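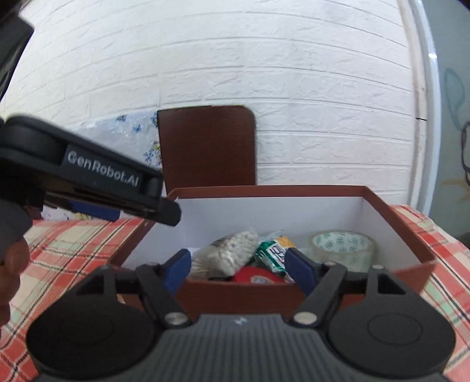
Figure 2. Small items in the open box, on the packing table.

Section 2: Packing the small items box

Please read the whole section before you begin. The work is easy, but the order of the steps is important, and many returned orders in Drolport come from a box that was closed too early.

Before you start

Put the open box on a flat table. A tablecloth can stay on the table, but pull it smooth so that the box does not tilt. Keep the packing list for order type 1221 near your hand. The Nolla box has a white inside, and on this white color you can easily see dust and small threads. Wipe the inside with a dry cloth.

Packing

1. Check that the bottom of the box is closed and that all four corners are square.

2. Put in the soft item first. Knitted and braided goods should lie at one side and not be pressed into the corner. Do not fold them more than one time.

3. Put the small packet beside the soft item. It may lie at an angle, but it must lie flat on the bottom.

4. If an item came in a clear plastic bag, leave the bag in the box until step 6.

Note: A foil packet can open if something sharp touches it. Take off rings and keep scissors away from the box.

5. Compare the contents with the packing list. Write your initials on the line at the bottom.
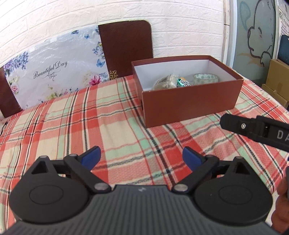
6. Take out everything that is not on the list. This includes empty wrappers, loose plastic and the roll of tape. The tape is the thing most often forgotten, and one roll went with an order all the way to Strickland in July.

7. Close the box and press the lid gently with two hands. If the lid stands up, open it again and move the soft item.

8. Put one strip of tape over the middle and let it go 51 mm down on each side. Rub the tape with your thumb from the middle to the ends.

Caution: Do not pull the tape off again after it is rubbed down. It takes the color from the cardboard, and then the box must be changed.

After packing

Closed boxes wait on the Trista shelf for no more than 24 hours. Do not put boxes of over 2 kg on top of them. For damaged boxes or missing lists, please ask Lyle Mahmoud before you continue with the next order.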